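Keeping the old balers running: a chat with Marichka Nazarenko

I'd been trying to get Marichka Nazarenko to sit down with me since April, and every time I called she was under something. So when she finally said "come over, but bring coffee," I grabbed two large ones and drove out to Burklow before she could change her mind.

Marichka rebuilds hay balers. She'll do mowers and rakes if you ask nicely, but balers are her thing, and she has a soft spot for the Garkgate machines a lot of us grew up cussing at. "They're loud and they eat shear bolts," she told me, "but you can get at everything. I can have the knotter off one before lunch. Some of the newer ones, I'm still looking for the first bolt at lunch."

I asked her what goes wrong most often, figuring she'd say knotters. She laughed at me.

"Everybody blames the knotter! Guy calls me up, it's missing knots on one side, he's already turned every screw on it. Now I've got two problems – whatever was wrong in the first place and whatever he did. Half the time it's twine tension. Go look at your twine box first. Please put that in there."

So there you go, it's in there.

Her partner in the business is Sunil Paul, who handles the parts counter and (she says) most of the talking. He came in partway through with a Dewan bill hook in each hand and wanted me to feel the difference between a worn one and a good one. I could, just barely. He told me he'd driven 600 miles round trip last winter for a single gearbox housing. "It was cracked," he said. "Seller swore up and down it wasn't. I bought it anyway, we welded it, and it's still out there baling."

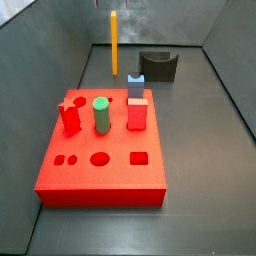 Issue 11, page 4

We got onto the subject of hay prices for a while, which I'll spare you, and then I asked about preservative applicators. The two of them don't agree on this one. Sunil likes the Skonel kit and has put it on quite a few customers' machines. Marichka would sooner you waited for the hay to dry.

"I know, I know, the weather doesn't wait," she said. "But I'm the one who cleans the nozzles."

Sunil's answer was that if people flushed the system at the end of the day, there wouldn't be much to clean. They've clearly had this argument before – neither one even put the coffee down.

What I really wanted to know was what she does to a baler before it goes away for the winter, seeing as mine usually goes in the shed with the last bale still in the chamber. She winced when I said so. "Get that out of there. It holds damp against the steel and then you're calling me in spring with a rusty chamber. Blow the chaff off, grease it, turn it over by hand so the grease goes someplace. Oil the chains. Back the tension off."

I went home and pulled the bale out that same evening. It took me until dark, and I skinned two knuckles on the tension rails.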